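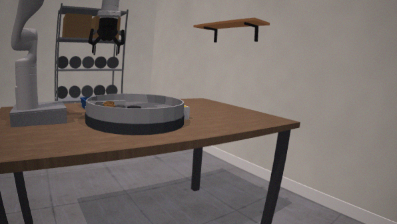

Round bin on a wooden table. Computer rendering.

12 shares | 3 comments

Clirgate Dating & Relationships Desk
Minutes, February meeting, 4 p.m.

Chair: Berhanu Mersha. Apologies from the Cavcombe office, who sent notes.

1. Previous minutes
Accepted with one change. The line saying that readers "loved" the first-date checklist now says that readers opened it.

2. Zarner compatibility quiz
Zarner wants us to run its quiz on the home page through the spring. Its pitch says couples who score high together stay together. The desk asked what that rests on and was sent a two-page summary. Zarner invited 400 couples to take the quiz, and 136 of them answered the follow-up. The summary says nothing about the rest. Berhanu pointed out that couples who have split up are not likely to fill in a form about how well they are doing, and asked that this be put to Zarner in writing.

It was also noted that the quiz was taken by people already in a relationship. Whether it can tell two strangers anything is a separate question, and the summary doesn't touch it.

Agreed: no home page slot for now. The word "proven" will not appear next to the quiz anywhere on the site.

3. "Opposites attract" feature
Draft received from Cavcombe. Well written, and most people at the table enjoyed it. The trouble is the middle section, which explains the whole thing by smell and cites a blog post that cites another blog post. One view was that readers know this kind of piece is for fun. The other was that we said the same about the eye contact story and are still getting mail on it.

Agreed: cut the smell section unless the writer can find the original study. Keep the interviews – they are the good part.

4. Ambaye speed dating nights
Ambaye reports that the evenings are "a huge success." No figures for second dates were attached. We have ticket sales, which show that people bought tickets. Ambaye will be asked to add one question to the exit card: did you see anyone again? It was pointed out that an exit card is filled in on the night, so the question will have to go out by email two weeks later.

5. Advice column
Length has crept up again. The limit stays at 400 words for the reply, letter not included. The desk is also tired of replies that end with "communication is key" and asks that this stop.

6. Any other business
A request to bring back the love language series was heard. No one could say what it would add. Held over.

Closed at 5:20 p.m.

Shares: 12 Comments: 3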